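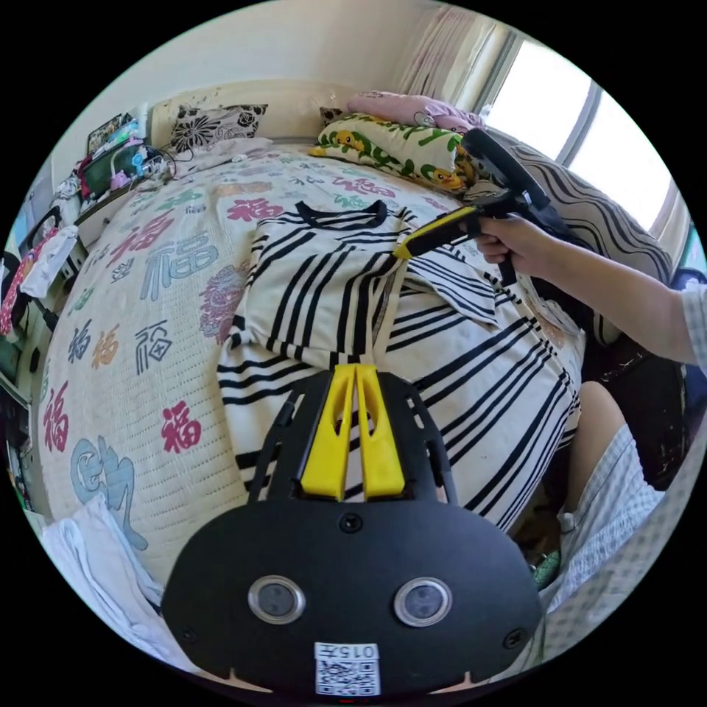 Gukside pregunta que para qué doblar una camiseta si mañana me la voy a poner otra vez. Llevo desde el desayuno pensando una respuesta digna y solo me sale «porque sí», que es lo que decía mi madre, y mira, funcionaba.

Va hilo de domingo sobre doblar ropa encima de la cama. Silenciad con confianza.

Primero, el sitio. Tengo una mesa. La mesa tiene cosas. Por tanto, la cama. Los manuales piden «una superficie firme y despejada» y yo tengo una colcha acolchada con cojines para parar un tren.

Las camisetas de rayas son las peores. Una lisa te perdona todo. Una de rayas te enseña cada torcedura como un profesor de dibujo técnico: manga adentro, la raya no coincide, manga afuera, vuelta a empezar.

Mi marca personal son 43 segundos por camiseta. Hay vídeos donde lo hacen en 7. También hay gente que corre maratones y tampoco la invito a casa. 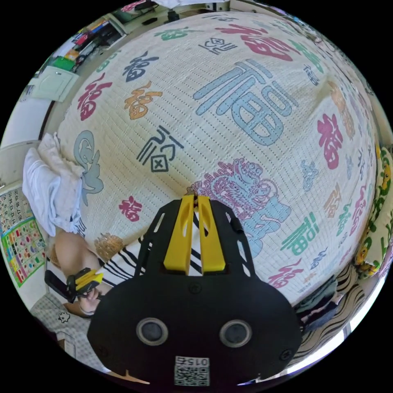 Drondard
@drondard · 15 de agosto de 2021

Sigo. Hablemos de la colcha, que tiene el carácter 福 repetido por todas partes: en rojo, en naranja, en verde, en azul clarito. Significa fortuna. Con tanta fortuna debajo, una esperaría que las mangas se doblaran solas.

Hay también un dragón rosa, dibujado a línea. Lo uso de referencia: el cuello hacia el dragón, el bajo hacia mí. Es el único método que he conseguido mantener más de una semana.

Ventaja de doblar en la cama: no puedes acostarte hasta que acabas. Inconveniente: sí puedes, apartando el montón con el pie.

En diciembre me compré una tabla de doblar. Unos 25 euros de plástico. La saqué de la caja, leí las instrucciones, doblé una toalla y ahora vive detrás de la puerta, sujetándola cuando hay corriente. Buena compra.

Alance me escribe por privado que ella enrolla en vez de doblar. Le he contestado que esta es una cuenta seria.

Bueno, os dejo, que me quedan los calcetines y esos van en otro hilo. O en una bolsa.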